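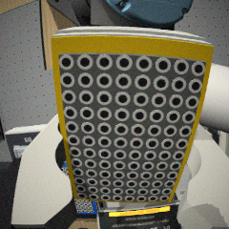
Bench and wet area walkthrough — Osside building, 2nd floor
Done by: Oldřich Tóth
Month: February
Start 7:40 am, before the day crew

Marks: OK / FIX / ASK

1. Entry and exits
Main door closes by itself — OK
Back door, push bar sticks on the first push. Second push fine. FIX, work order 242 is still open from last time.
Exit sign over back door lit — OK
Hall clear — FIX. Two flattened boxes and a chair. Moved the chair myself, boxes are too big for the bin up here, need to go down to the dock.

2. Eyewash and shower
Eyewash by the big sink: ran it, cloudy at first then clear. OK
Eyewash by the window: left nozzle weaker than the right. Cap was off and on the floor. FIX
Weekly run sheet has gaps in January. Whoever has the sheet, please sign when you run it and not all at once at the end of the month, same pen same handwriting, I can tell.
Shower pull handle reachable, nothing parked under it — OK

3. Fire
Extinguisher at entry, needle in green, tag current — OK
Extinguisher by the ovens, needle in green, tag missing. FIX
Blanket box — seal broken, blanket still inside. ASK Juno if they reseal or swap the whole thing.
Stuff stacked on top of the tall cabinets again. Has to stay well below the sprinkler heads. FIX today please

4. Storage
Flammables cabinet shuts and latches — OK
Acids and bases apart — OK, but the tray under the acids has a crack in one corner
Unlabeled squirt bottle on bench 4. Probably water. Dumped per the usual route, bottle rinsed.
Well plates and tip boxes: lids on, shelf not overloaded. OK
Gas cylinders: 5 standing, all chained. One has only the bottom chain. FIX

5. Electrical
Power strip plugged into a power strip behind the Stero incubator. Third time. FIX
GFCI outlets at sinks trip and reset — OK
Frayed cord on the small stirrer, tagged out, put in the repair bin
Panel door clear — OK

6. Sharps and glass
Sharps box on bench 2 over the fill line. Swapped.
Broken glass bin half full — OK
Loose razor blade in pen drawer. No.

7. Hoods
Mabuza hood: airflow alarm works, sash sticker readable. OK
Old hood: sash drifts down on its own if you leave it halfway. Dont use until looked at, sign taped on. ASK for a date, last quote was $1,952 and I never heard if it got approved.

8. Housekeeping
Floor dry, no cords across the walkway
Gloves in size small almost out
Coffee mug on the balance table. You know who you are, its on my desk

Carry over to next round: back door bar, window eyewash, bottom-chain cylinder, old hood.
Finished 8:55. Please write the date next to anything you close out — initials alone don't help me.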